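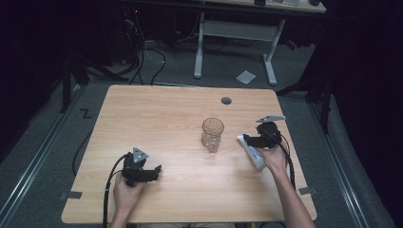

**Lilmont workspace opens its doors with 200 tables made for everyday use**

TRORNPORT – A good table doesn't ask for much attention, and Graça Abreu thinks that's a shame. Her small furniture workshop, Collado, has just finished its biggest order yet: 200 work tables for the new Lilmont shared workspace, which opens to members on Monday at 8 am.

The tops are pale wood with a fine grain, the corners are slightly rounded, and there's a small round cable hole near the back so chargers and lamp cords have somewhere to go. The rooms have grey carpet underfoot, picked to keep the noise down and let the light colour of the wood stand out.

"I love a plain table," said Abreu. "You put one glass of water on it and it already looks like somebody's day has started! We spent weeks on the finish, and I'd still happily talk about it over dinner."
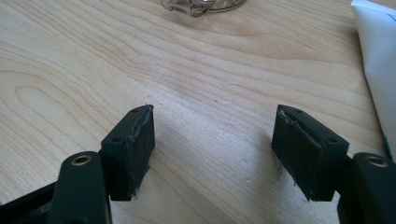

The grain was the part that took the longest. Collado's team of six sorted the tops by hand so that the ones with long curving bands and loops went to the shared rooms, where people can enjoy them, and the straighter ones went to the quiet rooms upstairs. The satin finish can be wiped down with a damp cloth and a little dish soap.

Fulgencio Soler, who manages Lilmont, said members had been asking for simpler furniture for years.

"Our old desks had drawers that stuck and edges that caught your sleeves," he said. "These are just lovely to sit at. I moved my own things over the first afternoon and haven't gone back to my office."

Lilmont has room for 70 members at a time on the ground floor, plus four meeting rooms that can be booked by the hour. Neighbours are welcome to come in on opening day, try a seat and stay for a coffee.

**Media contact:** Graça Abreu, Collado, Trornport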